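Aus den Häusern

Werkraum im Haus Curmont nach Umbau wieder geöffnet

Die Stiftung Mullari hat den großen Werkraum im Haus Curmont zum 1 August 2024 wieder für den regulären Betrieb freigegeben. Die Arbeiten konnten bereits im Juni weitgehend abgeschlossen werden; ausgeführt wurden sie von der Firma Timmermans, die auch die Instandsetzung des Treppenhauses übernommen hatte. Der Raum steht damit allen Nutzergruppen des Hauses wieder zur Verfügung.

Ausstattung und Möblierung

Die Raumaufteilung wurde im Zuge der Maßnahme überarbeitet. Die hellen Holztische wurden an die Wand gerückt, damit die Raummitte für größere Aufbauten genutzt werden kann. Sie sind für leichte Montage-, Sortier- und Schreibarbeiten vorgesehen. Schwere Lasten sind auf den bezeichneten Flächen im Erdgeschoss abzustellen. Der Holzboden wurde abgeschliffen und neu geölt; Stuhl- und Tischbeine sind deshalb mit Filzgleitern zu versehen, die an der Ausgabestelle kostenfrei erhältlich sind.

Für die Neubeschaffung von Sitzmöbeln standen 3,000 Euro zur Verfügung, von denen etwa 2,000 Euro verwendet wurden. Der verbleibende Betrag wird in das kommende Haushaltsjahr übertragen und soll der Verschattung der Südseite dienen. Aus dem bisherigen Bestand werden die noch gebrauchsfähigen Hocker an das Haus Plinis abgegeben.

Decke und Beleuchtung

Die weiße Decke mit ihren gerippten Feldern und den sichtbaren Balken blieb in ihrer Form erhalten. Sie wurde gereinigt und an schadhaften Stellen ausgebessert. Auf eine Abhängung wurde nach Prüfung verzichtet – die Raumhöhe wäre dadurch spürbar verringert worden. Die Leuchten wurden gewartet und sind über den Schalter neben dem Eingang zu bedienen. Wer den Raum zuletzt verlässt, schaltet das Licht aus und trägt die Uhrzeit in das ausliegende Raumbuch ein.

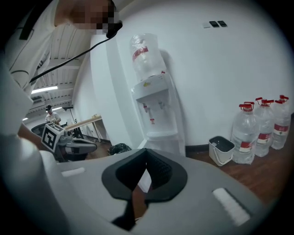

Nutzung und Anmeldung

Reservierungen nimmt die Hausverwaltung unter der Durchwahl 476 entgegen. Anmeldungen sollen mindestens zwei Werktage vor dem gewünschten Termin vorliegen. Aufbauten, die über Nacht stehen bleiben, sind bei der Anmeldung anzugeben und mit dem Namen der verantwortlichen Gruppe zu kennzeichnen. Die Laufwege entlang der Tische sind jederzeit freizuhalten. Die geänderte Raumordnung liegt in der Hausverwaltung zur Einsicht aus und kann dort auch in gedruckter Form mitgenommen werden.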